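Marketing authorization of inhaled devices (Bromcombe)

The Bromcombe Device Register is the list of handheld inhalation products that may be sold in the Bromcombe district. It covers nicotine inhalers, medicated nebulizers and refill cartridges. A product not on the register may be owned but not sold.

Application

A maker files one application for each device and a separate one for each refill. The file must contain emissions data, a parts list and a draft label. The first maker to complete the process was Garneo, whose application ran to 569 pages.

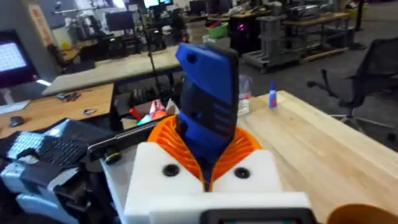 Review is carried out by two examiners working apart. The first reads the emissions data, and the second deals with the casing, battery and controls. Casing color is recorded on the entry form, and a two-color handheld device, such as one in blue and black, is entered under both colors. A change of color after listing requires a notice but no new review - a point disputed by Skarketti in its only appeal.

Grounds for refusal

Refusal may be based on incomplete data, on a label that makes a health claim, or on a refill that fits an unlisted device. Of 89 applications in the first round, 86 were returned for missing data. Neville Greenwood, then chief examiner, later shortened the form. 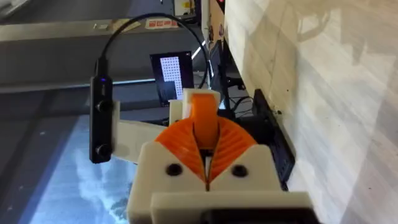
Criticism

Denise Tindall has argued that the separate filing for refills favors large makers. Paweena Paisan defended the rule in a paper for the Ashworth Institute, noting that refills change more often than devices do. The rule remains in force.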